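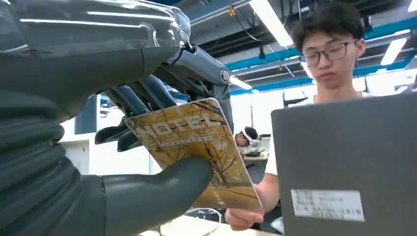 Una tarjeta de hotel entre el pulgar y los dedos de una mano robótica.

¿Puede una máquina encargarse ya de las tareas de casa?

Depende de la tarea. Coger una tarjeta, una esponja o un vaso de plástico entra en lo posible. Doblar una sábana bajera, todavía no con garantías.

Los objetos planos son más difíciles de lo que parecen. Una tarjeta apoyada en la mesa no ofrece borde por donde agarrarla. Si piensa probar una pinza doméstica, deje llaves y tarjetas de pie en un soporte ranurado, con la mitad superior libre.

El brazo Foketti que probamos en el taller costó 880 euros y levanta 200 gramos. Sirve para pasar tornillería de una bandeja a otra. Con una taza llena no lo usaría.

Consejos antes de comprar:

Mida la encimera. La base necesita sitio fijo y un enchufe cerca.

Retire los paños – se enganchan en las articulaciones.

Limpie las almohadillas de los dedos con un trapo húmedo y jabón neutro. Con grasa, las piezas resbalan.

Empiece por una sola tarea y repítala 8 veces antes de pasar a otra.

Entregar algo en mano pide más cuidado. Sujete el objeto por el borde libre y no tire hasta que la pinza se abra.

Para fregar sartenes, planchar o pelar patatas, siga haciéndolo usted. Volveremos a probar el brazo en junio, con la pinza ancha.

Sieglinde Kasten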